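Hevach Printed Table Cover, wipe-clean, painting designs

Home > Table and Worktop > Covers > Hevach Printed Table Cover

Product code 3586
Sold singly. Made to order in five sizes, or cut to your own measurements.

The Hevach is a heavy printed cover for tables, desks and craft benches. It has a printed face, a woven backing and a bound edge, and it lies flat without clips on most surfaces. The range has three designs: Swirl (after Van Gogh, in deep blue and golden yellow), Orchard and Plain Slate.
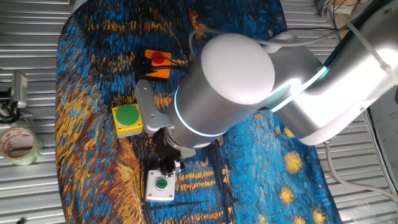
Swirl design, both pictures.

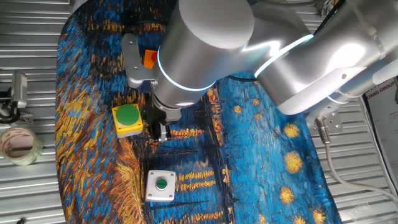

Can I leave the cover on an outdoor table all year?
We advise against it. The face will stand a shower, but the backing holds damp if water gets underneath, and the colours fade in strong sun. Bring it in overnight and store it rolled between October and April.

Description

The Hevach replaces our older Celline cover, which was thinner and had a cut edge that frayed after a year or two of daily use. The new cover weighs 656 grams per square metre. At that weight it stays put when you slide a plate or a sewing machine across it, and it hangs properly over the side of the table if you order it with a drop.

The printed face has a matt finish. Many wipe-clean covers have a shine that shows every fingerprint and reflects the ceiling light. We tried a gloss version of the Swirl design and dropped it for that reason. The matt face does need slightly more effort to clean, mostly with candle wax and felt pen.

The backing is a plain woven cotton and polyester mix. It does not stick to varnish or lacquer in warm weather, as foam-backed covers sometimes do. If your table has a fresh oil finish, wait until the oil has fully cured before putting any cover on it. The maker of the oil will give a time on the tin.

Sizes

Small square: 90 x 90 cm
Large square: 140 x 140 cm
Short oblong: 140 x 180 cm
Long oblong: 140 x 240 cm
Bench: 70 x 200 cm
Cut to measure: up to 140 cm wide and 298 cm long

Corners can be square or rounded. Please choose when you order, as we can't change them once the edge has been bound. Rounded corners are cut to a 10 cm radius unless you send us a paper template. For a round or oval table we always need a template. Lining paper or the back of wrapping paper will do, with TOP written on the side that faces up.

How to measure

Measure the table top in both directions, along the middle and not along the edge. Decide how much drop you want on each side. Most people choose between 15 and 20 cm for a dining table and none at all for a desk. Add the drop twice to each measurement. A table top of 80 x 120 cm with a 15 cm drop needs a cover of 110 x 150 cm.

If you want the cover to sit exactly on the top with no drop, take 5 mm off each measurement. A cover that is even slightly too large will curl at the edge and catch on sleeves.

Note on the printed designs: Swirl and Orchard are printed to fill a 140 cm width. On smaller sizes you receive a part of the design, taken from the middle unless you ask for something else. On the long oblong the design is repeated once, with the join blended so that it doesn't form a line. Plain Slate has no pattern and no join.

Heat

The face is safe with warm plates and mugs. It is not safe with pans, oven dishes, hot glue guns or irons — use a trivet or a heat mat. Heat damage shows as a pale ring and can't be repaired.

Cutting

The cover is not a cutting mat. A craft knife will go through the face, and once the face is cut, water gets into the backing. For paper cutting, put a separate mat on top.

Cleaning

Wipe with a soft cloth, warm water and a little washing-up liquid. Dry afterwards.
Tea, coffee and red wine come off easily on the same day.
For felt pen, try a white eraser first, then a drop of surgical spirit on a cotton bud. Test on a corner.
Do not use bleach, scouring cream or the green side of a sponge.
Do not machine wash, tumble dry or iron.

New covers arrive rolled in a tube. Lay the cover face up in a warm room and leave it overnight. Any remaining curl at the ends will drop out within a few days. Please don't fold it, even for a short time. Fold lines in the face are permanent.

Wear

Our test lab in Ulville runs a rubbing test on each new batch. The present batch passed 3000 rubs on all designs with no visible loss of colour. In normal home use the edge binding is usually the first part to wear, and we can rebind a cover for a fixed charge if the rest of it is sound. Ask for the Zamani repair service when you write to us. Repairs take two to three weeks.

Delivery and returns

Standard sizes are cut, bound and sent within six working days. Cut to measure takes ten. Covers over 200 cm go by carrier and need someone at home to take them in, as the tube won't fit through a letterbox or into most parcel lockers.

Standard sizes can be returned unused within 30 days in the original tube. Cut to measure covers can't be returned unless they are faulty or we have cut them to the wrong size. We allow 1 cm either way on length and width.

Samples

A sample card with a piece of each design is free on request. The pieces are small, so with Swirl and Orchard they show the finish and the depth of colour but very little of the pattern.

Related items
Zamani felt underlay, cut to size
Edge weights, set of four
Storage tube with end caps, 150 cm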